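Home Contents Chapters Glossary Index Next chapter
Search this book Enter a keyword Go
Reading time: 4 min

Chapter 4
Gathering Demonstrations

A learning system that controls a hand needs to be shown what hands do. In the last chapter we treated the training set as given: a pile of recorded motions, each with a start, an end, and a stream of pictures in between. This chapter is about where the pile comes from. Most of the work in a manipulation project happens at this stage, and most of the mistakes made here are still there at the end.

We call one recorded performance of a task a demonstration. A demonstration has three parts: what the camera saw, how the gripper moved, and how far open the jaws were at each moment. A person supplies all the skill. The recording has to carry enough of that skill for a program to copy it later, on a different machine and on a different table.

Demonstrations can be gathered in several ways. In teleoperation, a person drives the robot from a distance with a controller or a second arm. In kinesthetic teaching, the person takes hold of the robot and pushes it through the task. In hand-held collection, there is no robot during recording at all. The person carries a gripper with a camera fixed to it, squeezes the jaws by hand, and does the task directly.

This chapter follows the third method. It is cheap to set up, and the collector can carry the tool into homes, shops, and offices where a robot arm would be hard to install. It has costs too. The tool's path has to be worked out from the recording, and a person's wrist can reach positions that a given arm can't. Section 4.3 deals with both problems.

The running case in this chapter is the Graltent tabletop set, a collection of 291 demonstrations recorded in homes with one style of hand-held gripper. The tasks are short and ordinary: pick up an object, move it, put it in a container. The set is small by current standards, which makes it useful for study. A student can look through all of it in a few days and see how each choice made during collection shows up in the data.

The view from the tool is different from the view a fixed camera gives. The finger pads stay in the same place in every picture while the room moves behind them. A learner gets a steady reference for where the grasp will happen, and it loses any steady reference for the room. Near objects can hide behind the jaws, and a small turn of the wrist changes most of what is in view.

Homes also bring clutter. On the table below, a pink plush toy, a power adapter, and a wide roll of clear tape lie within a small area, on a checked cloth that has its own printed figures. A learner has to tell the printed strawberry from things that can be picked up.

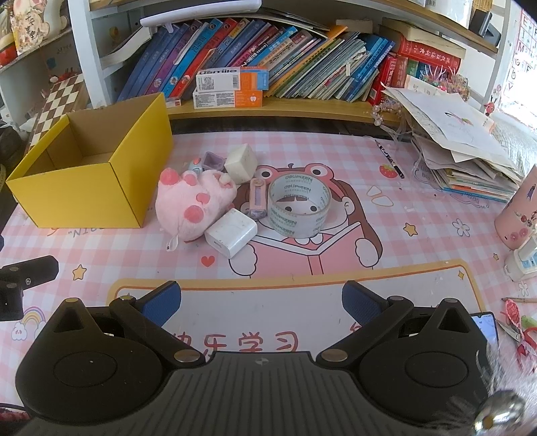
4.1 Deciding What to Record

Before the first demonstration, write down the task in one sentence. "Put the tape in the box" is a good task sentence. "Tidy the table" is a poor one at this stage, as two collectors will read it in different ways and stop at different points.

Next, fix the start and end conditions. In the Graltent set, a demonstration starts with the jaws open and the target object in view. It ends when the object is at rest and the jaws have opened again. Collectors who drop an object keep recording if they can recover, and mark the demonstration as a recovery. These are kept in a separate list. Some learners do better with them and some do worse - Chapter 7 compares the two.

Then decide what will vary. If the object always starts in the same spot, the learner may memorize the spot. The Graltent plan called for 40 demonstrations of each main task, with the object moved before every one. The background was left as the household had it.

4.2 Two Collection Plans Compared

The Takeck plan and the Bajpai plan both aim at the same skill, placing small objects in an open container. Takeck uses one table, one collector, and many repeats. Bajpai uses many tables and 3 collectors, with few repeats at each.

Takeck data is smooth and easy to fit. A model trained on it learns fast and does well on the Takeck table. Moved to a new room, it often reaches for the wrong place. Bajpai data is rougher. The collectors approach objects from different sides and at different speeds, and the model needs longer to settle. In a new room it holds up better.

Neither plan is right for every project. A factory cell such as the one in the Vorkmont exercise at the end of this chapter has fixed lighting and a fixed bench, and the Takeck plan suits it well. A home robot will meet a new table nearly every time it works, and its training set should include many tables.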